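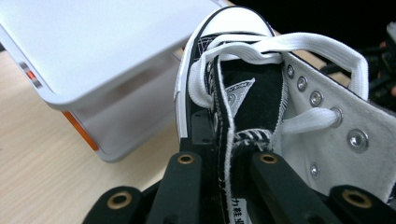
Mac Carthaigh to Open Shoe Repair and Resale Shop in Laltthorpe

LALTTHORPE – Mac Carthaigh, the family-owned footwear repair company, will open its second shop in Laltthorpe in June. The new location will repair canvas and leather shoes, sell refurbished pairs, and take in used footwear from the public at a drop-off counter near the main entrance.

The shop occupies the ground floor of a former print works on the east side of town. It has 2000 square feet of space, split between a sales floor at the front and a workroom at the back. The company has signed a ten-year lease on the building and expects to employ 30 people there by the end of its first year. Hiring for bench repair, cleaning and counter positions is under way. Applicants without repair experience will be trained on site and paid during training.

Services at the new shop will include resoling, heel replacement, stitching, eyelet repair, lace replacement and deep cleaning. Canvas sneakers have become the largest part of the company's work and made up 2568 of the pairs it repaired last year, most of them for split seams or soles coming away at the toe. Standard repairs on canvas shoes will be finished within five working days. Leather work may take longer, depending on the sole.

Refurbished shoes will be sold under the Zustby name, which the company has used at its first shop for three years. Each Zustby pair is cleaned, fitted with new laces and insoles, and tagged with a short note of the work done. The Laltthorpe shop plans to open with about 1000 pairs on the shelves, in adult and children's sizes.

Customers who bring in shoes for resale will receive store credit. Pairs that are too worn to be sold will be taken apart, and usable rubber and fabric will go to Zumance, a materials company that makes floor matting and padding. Mac Carthaigh and Zumance have worked together since the first shop opened and have extended their agreement to cover the new location.

"People kept asking us for a shop on this side of the county, and many of them were mailing us their shoes," the company said in a statement. "A drop-off counter saves them the postage – and it lets us look at the shoe with them before we quote a price."

The counter will be open from 8 a.m. to 6 p.m. on weekdays and until 2 p.m. on Saturdays. Mail-in repairs will continue at current prices. Shoes should be dry and free of loose dirt when they are handed in, and customers are asked to remove custom insoles before leaving a pair.

Job applications are being accepted at the company's first shop and by mail.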